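Bench tips for the two-arm table
Steltthorpe Robot Club, kitchen group

I was asked to write down what we do at the table so that new members stop asking the same things. I don't promise that any of it is clever. Most of it I held out against for a term before giving in, and a couple of items I still doubt.

Cables first

Tie the cable to the arm with the arm stretched right out, then fold the arm up and look where the slack goes. If you tie it folded, it pulls at full reach. The club bought a bag of reusable hook straps on the strength of a Thaler catalogue and I can't say they are better than small zip ties. They slip. Snip the tails flush, because a proud end will scratch the back of your hand every time you reach past.

Leave a loop near the gripper. It looks untidy and visitors comment on it. Leave it anyway.

Flat things are harder than tall things

Every newcomer wants to pick up a mug. Give them a seed packet. A mug will forgive you for being a few millimetres out, and a packet lying flat on a smooth surface won't forgive anything. Our worst exercise last year was 20 goes at one packet, and the tally on the whiteboard was so bad that someone wiped it off before parents came in.

Things that help, in the order I believe in them:

Let two packets overlap a little. The edge on top sits slightly proud and a finger can get under it.
Come in at the short side.
Put a slight curl in the card beforehand. Some members call this cheating. For the competition it would be, so check the rules sheet. For a Tuesday-night sort of practice I don't care.
Slow down for the last bit only. Crawling the whole way wastes the session.

Sticky pads on the fingertips were supposed to fix all this. They work until they pick up crumbs, and on a kitchen table that is no time at all.

Setting out the table

Put tall things at the back and flat things in the middle. Keep anything with a lid out at the side unless it is part of the task. Patterned walls and a busy worktop are fine for practice. Thư Đặng, who runs our sessions, insists on them, on the grounds that nobody's kitchen is plain white. I argued for plain card and lost.
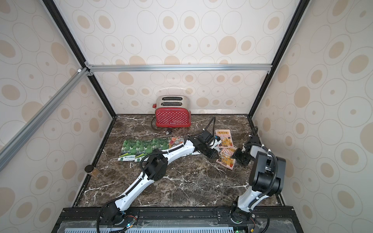
Both arms out over the printed cards, toaster at the back.

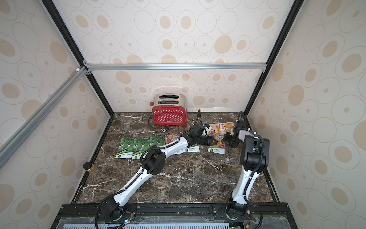 Do a dry run by hand before you let the arms near it. Stand where the arm stands, use one finger and a thumb, and move things about in the order you mean to. If you find yourself wanting a third finger, the arm will want one too.

Plugs and flexes

Toaster stays unplugged. This is not up for discussion, and it goes for the kettle as well. A lead lying across the worktop is a nuisance to both arms, so decide before you start whether it is part of the exercise. If it isn't, coil it and tuck it behind. If it is, say so on the sheet, or the next pair will tidy it away and wonder why their results are different.

Two arms at once

I remain unconvinced that two arms are twice as good as one. In February we timed the card-sorting task both ways. One arm took 94 seconds. Two took 88, and that was after an evening spent stopping them from knocking elbows. For a saving of six seconds I would sooner have had the evening.

Where the second arm does earn its place is holding. One pins the corner of a card, the other lifts. Start with the holding arm parked and bring it in last. Give each arm its own half of the table and let only one cross the middle at a time.

Marking out

Masking tape, small crosses, pencil initials. Take it up at the end of the session or it leaves gum, and gum on a worktop does strange things to the sliding of paper. White spirit on a rag shifts it. The citrus stuff in the cupboard smells nicer and takes three goes.

The Plerum task

For anyone going in for the Plerum round, the rules give 17 objects and don't say how they will be laid out. Practise with a mess. Our practice task for this is called Hindance (not my choice of name) and the sheets are in the blue folder. Swap at least a few objects between runs, otherwise you are only teaching the arm one particular table, and it will look marvellous right up to the day.

Write down the failures as well as the good ones. The log has a column for it, mostly blank.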